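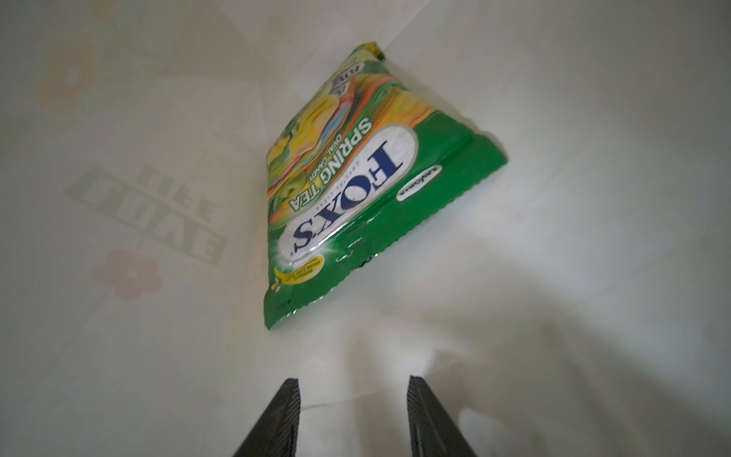
3.2 Set-up and upkeep of the two-arm cell

The Primport cell holds two arms on one aluminium rail, each bolted to its own black mounting plate. Before each block of trials the operator checks the plate bolts, runs both arms to the home pose and opens and closes each gripper four times. 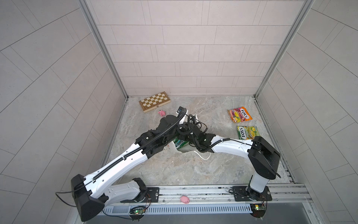
Handling Systems Group, Drostville Institute of Technology

Cable wear was the main cause of lost time. Of 534 trials, 47 were stopped by a cable fault, most of them at the wrist. The sleeve clips are now inspected after every 70 trials – sooner if a wrist camera drops out.
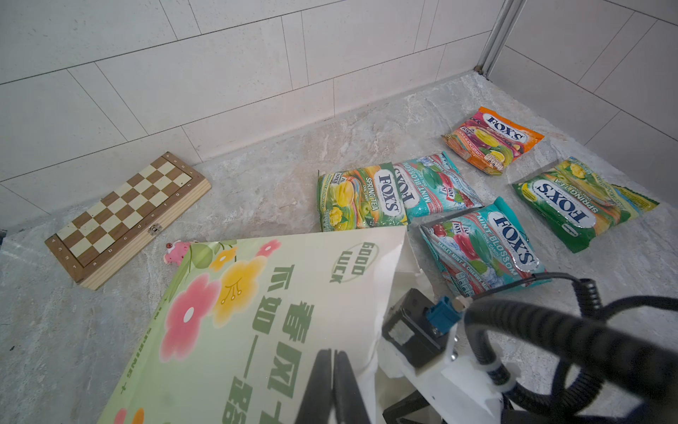 Figure 4. Work floor seen from the wrist camera, with sweet bags, a closed chessboard and part of the gripper.

Sweet bags were chosen as test items for their glossy film, which returns strong highlights to the wrist camera. Exposure is set with the Ploller routine and then locked. The ridged inner faces of the fingers are wiped with a dry cloth – solvents are not used – and a finger is replaced when its ridges no longer hold the Khasawneh test strip.

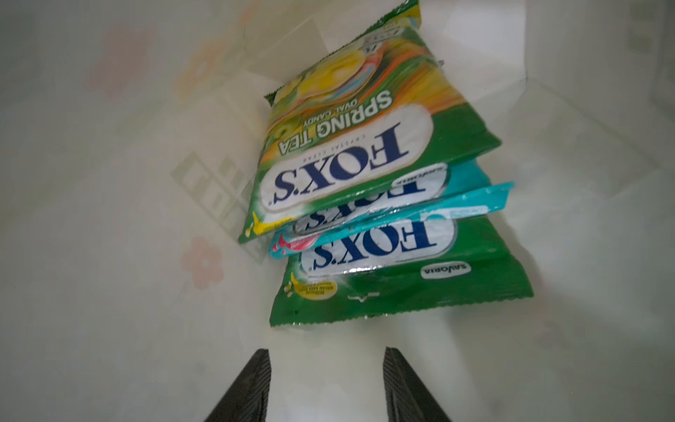 Replacement fingers are fitted in pairs, after which the gripper's closed position is set again and written in the cell log.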